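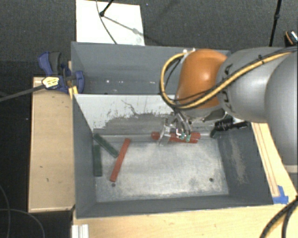

Buyers who rang Flavau over the past year mostly wanted to know what a picking cell would cost them in its third year, well after the ribbon had been cut, and the company has now put its answer in writing.

Print this page
E-mail this page

Flavau is pleased to announce the Workik Planning Guide, a free workbook for small and mid-sized businesses thinking about their first robot arm, or their second, or simply wondering whether the old one has a few good years left in it. It runs to 79 pages – a little longer than we'd planned, we admit, but our customers kept sending us such good questions that we couldn't bear to leave them out!

The guide has 11 chapters, beginning with the parts to be handled and working through grippers, bins, cabling, floor space, training and spares. There's a friendly chapter on leasing, another on second-hand arms, and a set of budget sheets that can be filled in with a pencil over a cup of tea. Readers are encouraged to bring the people who'll be working beside the machine into the conversation early, well before any quotes are signed.

Drafts were tried out by 13 businesses, among them Chowdhury and Fastach, whose notes on maintenance costs led us to rewrite that chapter from top to bottom. Chowdhury also asked for a page on what to do when a grant falls through halfway, and you'll find it near the back.

The Workik Planning Guide will be available from June, in print or as a download. Flavau will also offer planning sessions at its centre, with places for about 65 people over the winter program. Sessions are free of charge, lunch is included, and you're under no obligation to buy anything from us afterwards.

To reserve a place or ask for a printed copy, please contact the Flavau customer desk.

Print this page
E-mail this page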